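We use cookies to remember your basket and to see which pages people read. Accept all | Manage settings

Print this page | E-mail to a friend

Mamanari patio weeding knife, long handle: a season on its knees so I don't have to be

There are people who like weeds between paving slabs. They say it softens the garden. I have met these people and their paths are always somehow still tidy, so I suspect them of weeding at night.

I bought the Mamanari in February, in a fit of optimism brought on by two dry afternoons and a seed catalogue. It replaced an old kitchen knife, a kneeling pad and a good deal of language. The idea is simple enough: an L-shaped blade on the end of a long pole, which you drag along the joint towards you while standing up like a civilised person. It cost me 18 pounds with postage, from a shop called Cárdenas that mostly sells buckets.

The handle comes in two halves that screw together. Mine unscrewed itself a little with every pull for the first fortnight, so that I'd do a yard of path and find myself holding a shorter, sadder tool with the rest of it lying in the lavender. A wrap of plumber's tape in the thread sorted that out. The leaflet does not mention plumber's tape. The leaflet mentions, in four languages, that the blade is sharp.

And it is, or was. Out of the packet it went through moss like a spoon through custard, and annual meadow grass came up in long satisfying strips. Dandelions are another matter. It takes the top off a dandelion beautifully, and the dandelion says thank you and comes back with its cousins.

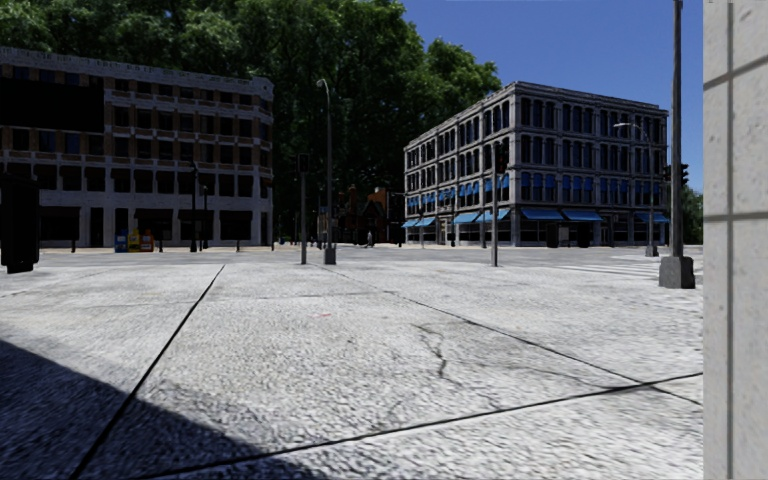 Page last changed: November 10, 2021

Joint width matters more than I expected. On wide gaps filled with sand the blade sits down nicely and does most of the steering for you. On narrow ones it rides up, skates over the slab and leaves a grey scratch that my household noticed before I did. Old concrete is forgiving about this. Sandstone holds a grudge. If yours is posh paving, practise somewhere behind the shed.

I also tried the Zeltness wire brush, the one on a pole with a spare head in the box. It's quicker on moss and flings it up your trousers. The bristles go flat in no time and then you are just stroking the patio. My neighbour swears by boiling water, which works well on anything that's shallow-rooted and costs nothing except the walk back and forth with the kettle.

After 9 months the Mamanari's blade has a nick near the tip and wants a file run along it every few weeks. The pole is fine. The hanging loop fell off in the summer and I have not missed it, as I was never going to hang anything up. It takes me about 14 minutes to do the path to the gate, down from most of a morning, and I can stand up straight afterwards.

Good points: length, price, blade when sharp.
Bad points: the screw thread, dandelions, narrow joints.

Would I buy it again? Yes, with a roll of tape in the same order. I'd skip the matching knee pads, which Cárdenas will try to sell you at the checkout along with a long-handled tool whose whole purpose is that you don't kneel.

Recent on Skunico Garden & Shed
Hose reels that don't fight back
Is a leaf blower ever worth the row?
Three watering cans, one of which leaks on purpose
Jointing sand: what I got wrong
Secateurs under twenty pounds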